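布ものの畳み方・保管スレ 黄色いクロスの角が合わない件
掲示板トップ > 清掃用品・リネン > 畳み方

1 投稿者:hashi_posomard
作業台で使う黄色のクロスを正方形のまま四つ折りにして棚に入れています。洗濯を繰り返すと角が合わなくなり、積んだときに山が片側へ傾きます。縁を基準に折るか、中心を基準に折るか、運用している方の手順を聞きたいです。
枚数は全部で500枚、棚はZareiの浅型です。

2 投稿者:糸くず係
縁基準は勧めません。洗濯後のクロスは縁のほうが先に縮むので、縁同士を合わせると中央に余りが出ます。対角を軽く引いてから中心線を決め、そこで折るほうが山は安定します。

3 投稿者:mizuhiki
>>2
中心線をどうやって決めるのかが書かれていない。目視なら縁基準と誤差は変わらないと思う。
うちは縁基準で、はみ出しは全部同じ側に逃がしている。棚の奥に向ければ手前は揃う。

4 投稿者:糸くず係
>>3
一度二つ折りにして指で筋をつけ、開いてから折り直します。手間は増えます。
奥に逃がす方法は、奥側だけ厚みが増えるので傾きの解決になっていません。

5 投稿者:hashi_posomard
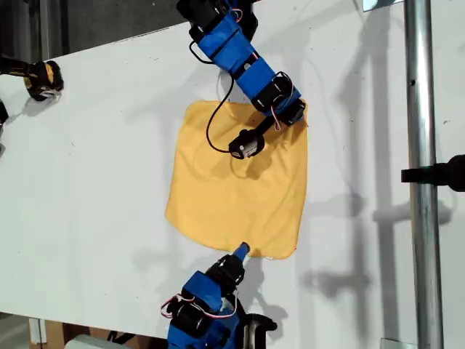
白い台の上の黄色いクロス

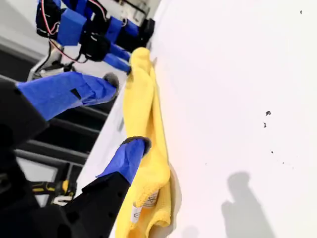 Posomard作業室、2026年3月9日

1枚目は広げた状態で、浅いしわが残っています。右下は縁がめくれて角が小さく出ています。2枚目は細長く寄った状態です。質問したいのは1枚目のような状態から畳む場合です。

6 投稿者:mizuhiki
1枚目を見る限り、畳む前に伸ばす工程が足りていない。この程度のしわなら手のひらで中央から外へ送れば消える。右下のめくれは先に戻すこと。めくれたまま折ると、その角だけ一枚分厚くなる。

7 投稿者:Nasrin Esfahani
リネン室の管理をしています。>>6の順序に概ね賛成ですが、中央から外へ送ると縁に歪みが集まります。先に四隅を置き、そのあと中央のしわを近い縁へ逃がす順にしています。
もともと縁が真っ直ぐでない布は、何をしても角は完全には合いません。許容幅を決めたほうが早いです。当方は5ミリまでを可としています。

8 投稿者:糸くず係
許容幅の話は同意します。ただ5ミリは積んだときの段差としては大きくないですか。

9 投稿者:Nasrin Esfahani
>>8
山の高さによります。19枚で一山にしている間は問題が出ていません。それを超えると輪の側が高くなるので、途中で向きを180度変えています。

10 投稿者:tana_oku
横から失礼。2枚目のように帯状に寄せた形は、保管には向かなくても拭き作業には都合がいい。起毛のある面が外に多く出るので、台の縁や溝を拭くときは畳むより先に寄せて使う。
保管だけを考えるなら、そもそも畳まずに丸めて縦に差す方法もある。Hallonariの仕切り付きかごで運用していたが、角の問題は発生しない。

11 投稿者:mizuhiki
>>10
丸めると巻き癖がつく。広げたときに端が浮いて、結局伸ばす手間が戻ってくる。残数も確認しにくい。

12 投稿者:tana_oku
>>11
巻き癖は緩く巻けば気にならない程度。残数は仕切りごとに同じ数を入れておけば見た目で分かる。

13 投稿者:mizuhiki
緩く巻くと今度は仕切りに入る数が減る。500枚あるスレ主の条件では現実的ではない。

14 投稿者:糸くず係
洗濯側の条件も確認したいです。乾燥機の温度と、柔軟剤の有無を教えてください。マイクロファイバーなら柔軟剤は吸水が落ちるので使わない前提ですが、縮み方の偏りは乾燥のかけすぎでも出ます。

15 投稿者:hashi_posomard
>>14
乾燥機は低温、柔軟剤は使っていません。洗剤はKokgateの無香料です。終了後すぐ出せないことがあり、ドラムの中で冷えるまで置かれています。

16 投稿者:糸くず係
放置が原因の一つだと思います。冷える間に重なった部分のしわが固定されます。終了直後に取り出し、広げて重ねておくだけで、畳む段階の手直しはかなり減ります。畳むのは翌日でも構いません。

17 投稿者:Nasrin Esfahani
>>16
重ねて置く場合は縁の向きを揃えてください。縫い終わりの角を毎回同じ位置に置くと、伸びの偏りが山の中で見つけやすくなります。

18 投稿者:mizuhiki
縁の向きを揃えるところまでやるなら、縁基準で折っても結果は同じになるはず。中心基準にする理由が残っていない。

19 投稿者:糸くず係
>>18
新しい布ならそうです。古い布が混ざると差が出ます。使用回数で山を分けているなら縁基準で構いません。

20 投稿者:hashi_posomard
山は分けていませんでした。新旧混在です。
取り急ぎ次の3点を試します。
・乾燥後すぐに取り出し、広げて重ねる
・四隅を先に置き、めくれを戻してから中央のしわを逃がす
・一山19枚までとし、途中で向きを変える
縁基準と中心基準は、同じ棚の左右に分けて比べます。同僚のJamshid Hashemiが棚卸しを担当しているので、傾きの記録も頼んでおきます。

21 投稿者:mizuhiki
比べるなら古い布を左右に同じ割合で入れること。偏ると判定できない。

22 投稿者:tana_oku
かごも一段だけ試してほしい。

23 投稿者:hashi_posomard
>>21 了解しました。
>>22 棚の奥行きに収まるか、外寸を測ってから返事します。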